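The Onion Thief of Finesik Road

I'd had the job at Sugawara for eighteen days when somebody stole a leek, and I want to say straight away that it wasn't me, whatever Kohei Hirano told people afterwards.

Sugawara, in case you never went, was a greengrocer's on Finesik Road, squeezed between a key-cutter and a place that did school uniforms. My aunt got me in. She'd known the owner, Tsutomu Furukawa, from years back when they both sang in the same choir, and she rang him up and told him I was strong and honest and could do sums. One of those was true, but I'd been out of work since the summer and I wasn't going to argue.

Mr Furukawa was seventy-odd and wore a tie under his apron. He had rules about everything. You didn't stack fruit higher than your own elbow. You never said "cheap", you said "good today". You took your hat off when Mrs Onus came in, even if you weren't wearing one, in which case you were supposed to sort of nod. (Mrs Onus owned the building. I nodded so hard the first time that she asked if I was all right.)

Kohei was the other one who worked there. He'd been at it for twelve years and he could tell you what a melon weighed by knocking on it. He didn't like me much. I think he'd wanted his cousin to have the job, and every morning he'd go along behind me, turning round whatever I'd just put out.

"Roots to the left," he'd say.

"Does it matter?"

"It matters to him."

So I learned. Roots to the left, leaves to the right, the heads of cabbage packed in next to them so nothing rolled about.

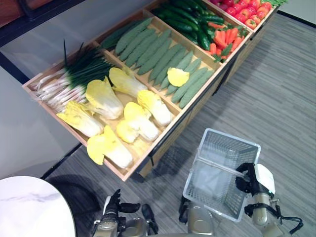
Green onions, roots to the left, and napa cabbage.

Anyway, the leek. It was November, one of those mornings when it never gets properly light, and I'd been in since half past six. Mr Furukawa came out of the back with his little book and went along the front with his pencil, as he always did, and then he stopped and went along it again.

"We are missing a leek," he said.

Now, I come from a house where you could have lost a sofa and it would've been a week before anyone mentioned it. I laughed. Kohei didn't. Kohei looked at my bag.

I can't tell you how hot my face went. I emptied that bag out on the counter right there – scarf, keys, a library book, half a cheese sandwich – and Mr Furukawa looked away as if I'd taken my shirt off. "Please," he said. "Put it back." Which made it worse! I wanted him to look. I wanted him to examine the sandwich.

The next day it was a spring onion. The day after, two carrots. It wasn't much money, you understand. I worked out on the back of a receipt that if it went on at that rate we'd lose a good bit less than Kohei gave away in bruised plums. But it had got into the shop like a smell. Mr Furukawa stopped humming. Kohei started eating his lunch facing the door. I came in earlier and earlier so I could be seen not stealing, and then it struck me that coming in early was just what a thief would do, so I came in late, and got told off for that.

In the end I hid. I'm not proud of it. I told them both I had the dentist, went round the block, and came back in through the yard while Kohei was having a row with the Conden van about where it had parked. There was a cupboard by the back door where the brooms lived, and I got in with the brooms. I was in there for an hour and a half. I heard the 586 bus go past so many times that I started to recognise the drivers by their brakes. 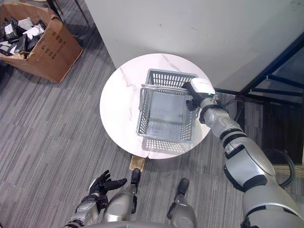

I'd nearly dozed off when I heard the bell over the shop door, and it was that careful sort of ring, the sort you get when a person opens a door slowly because they don't want it to ring. I put my eye to the gap.

It was Mrs Onus.

She had her good coat on, the green one. She stood there with her handbag open and looked at the vegetables for ages, like someone choosing a birthday card. Then she took a single parsnip, shut the bag on it so the end stuck out, and turned round, and there was Mr Furukawa in the doorway to the back.

He'd seen. He must have. You could've seen that parsnip from the bus.

He took off his hat. He wasn't wearing one, so it was the nod, and he did it very slowly.

"Good today," he said.

"Are they?" said Mrs Onus.

"Very good today."

She went out, and the bell rang properly this time. He stood there for a bit. Then he got out his little book and licked the pencil and wrote something in it, and after that he started humming, the tune my aunt does when she's washing up.

I had to stay in the cupboard until he went upstairs, and by then I had pins and needles all down one side. When I limped back in by the front, Kohei asked how the dentist was.

"Two fillings," I said.

"Which side?"

I pointed. He thought about it, and then he went and got a plum out of the box by the till, a decent one, not even bruised, and gave it to me.

"Chew on the other side," he said.

I never told him about the parsnip. I did have a look at the book, though, weeks later, when I was sent to fetch it from the drawer. There was a page at the back with her name at the top and a long column underneath it, and it went back 8 years. Leek, leek, carrot, onion, one small pumpkin (I'd love to know how she managed the pumpkin). Beside each one he'd put the price, and then a neat line through the price.

At the bottom was the parsnip. I put the book under my arm and took it out to him, and he asked me what had kept me so long.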